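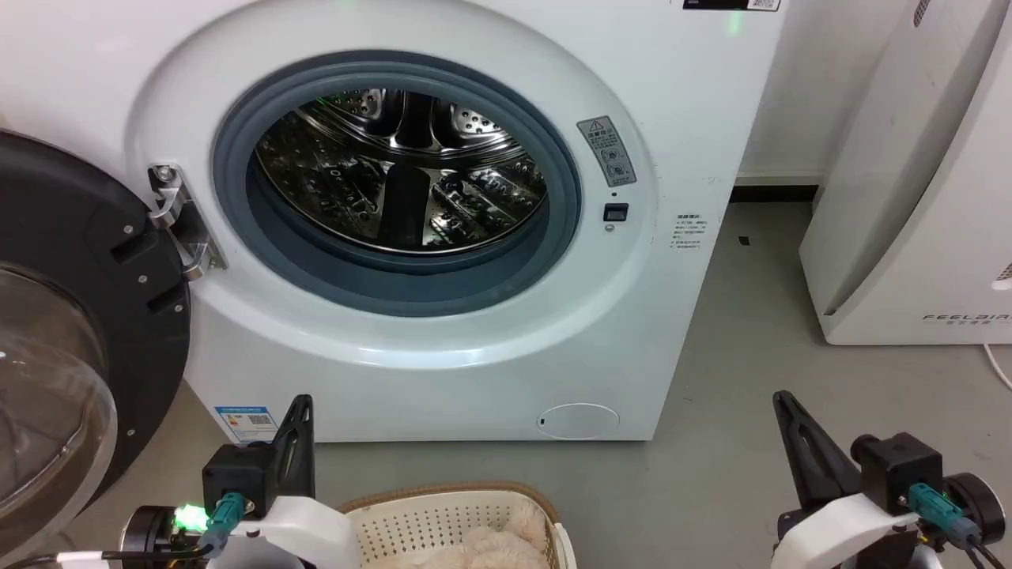

Home | Station Diary | Notices | Contact

3 min read

February 3, 2020. Laundry cell, Bresham site. Entry by Zixuan Tang.

The cell was taken out of service at the start of the shift for the 500-hour check. The counter stood at 308 cycles since the last entry. Both arms were brought to the loading position with the grippers open, and the basket was set on the floor in front of the washer.

Finger pads on the left gripper were replaced. The right pads remain within limits and were cleaned only. Cable connectors were checked by hand and reseated - no play was found. Joint torque on both arms was reduced to 70 percent for teaching, in line with the Duan procedure.
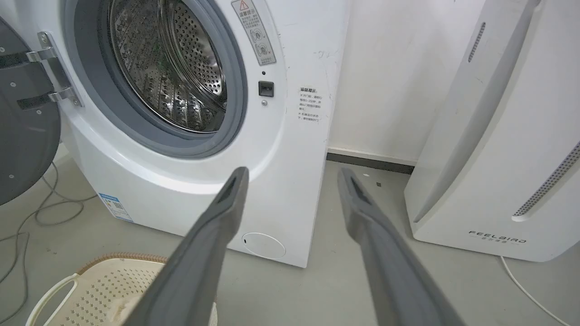
Wrist view, washer door open, fingers apart.

The approach point for the drum was taught again. The former point brought the fingers too near the rubber gasket on the lower side, and it has been moved toward the center of the opening. The wrist camera was recalibrated afterward against the door latch receptacle.

Outstanding: spare pads to be ordered from Wistbridge, and the cables on the floor to be clipped to the wall before the March inspection. The cell was returned to service at full torque.

This site uses cookies. Accept | Settings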